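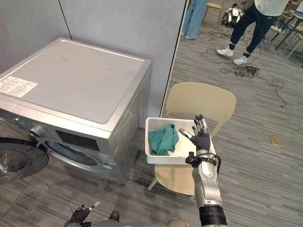
Why does a front loader smell when everything washed in it is clean?

Because the water that cleans the clothes does not clean the machine. Most households now wash at low temperatures with liquid detergent, and both habits leave a film of soap, skin grease and softener on the outer drum, in the sump hose and under the lip of the door seal. Bacteria live in that film. The smell is what they give off.

The tenants' helpline logged 2581 calls on household appliances in the year to the end of May, and smells from washing machines were the most common single subject. The notes that follow replace the old leaflet, which still told people to use soda crystals in every wash. Please throw the old one away.

Temperature

A wash at 30 or 40 degrees will shift ordinary dirt but will not break down the film. One empty maintenance wash a month at 90 degrees is enough for most homes. If the machine has no 90 setting, use the hottest cotton programme it offers. Do not use a quick wash for this, whatever temperature is printed next to it, as the water is not held hot for long enough. Many "60 degree" programmes on newer machines also run well below 60 to meet their energy rating, and the handbook normally gives the true figure in a table near the back.

Use powder for the maintenance wash. Powder usually contains an oxygen bleach and liquid does not. A normal dose is sufficient. Proprietary drum cleaners such as Cudance do the same job at a higher price, and we have no objection to them if the packet instructions are followed. Vinegar is not recommended for regular use. Repeated doses can harden some rubber seals, and it must never be mixed with chlorine bleach.

Door and seal

Leave the door ajar between washes, unless there are small children or pets in the home. In that case wipe the drum and seal dry and shut the door. Pull back the folds of the seal once a week and wipe inside them with a damp cloth. Black spots on the rubber are mould. Spots that have been there for months will often leave a stain after the mould itself is dead, and a stained seal does not need replacing unless it is torn or leaking.

Drawer

The detergent drawer comes right out on nearly all models, normally by pressing down on a tab at the back of the softener compartment. Soak it in hot water and brush out the cavity behind it, including the roof, where the water jets are. A blocked jet leaves powder sitting in the drawer and is often mistaken for low water pressure.

Filter

Switch off at the wall first and let the machine cool if it has just done a hot wash. The filter is usually behind a small flap near the floor. Put a shallow tray and a towel down, drain the machine through the small hose if there is one, then unscrew the cap slowly. Clean it every 2 months, or monthly where there is a dog. Check that the cap is fully home before the next wash – a cap that is cross-threaded will drip for days before anyone sees it.

Drain hose

A smell that comes back within a week of a hot wash is more likely to come from the waste pipe. The hose should rise above the level of the trap before it drops to the spigot, otherwise sink water can run back into the drum. Hoses in Caron Court were fitted too low in a number of kitchens when the units were replaced. Vasilis Softić has checked 82 flats there and is correcting the fault as he goes. Residents who have not yet had a visit should ring the repairs line and quote "hose height".

Washers supplied by us in furnished lets are covered for parts and labour, but cleaning is the tenant's job. Machines bought by tenants are not covered, although we will still attend to a fault in the pipework.

Printed copies of these notes are available from the front desk at Dasten House from June 6, 2022. Large print can be had on request.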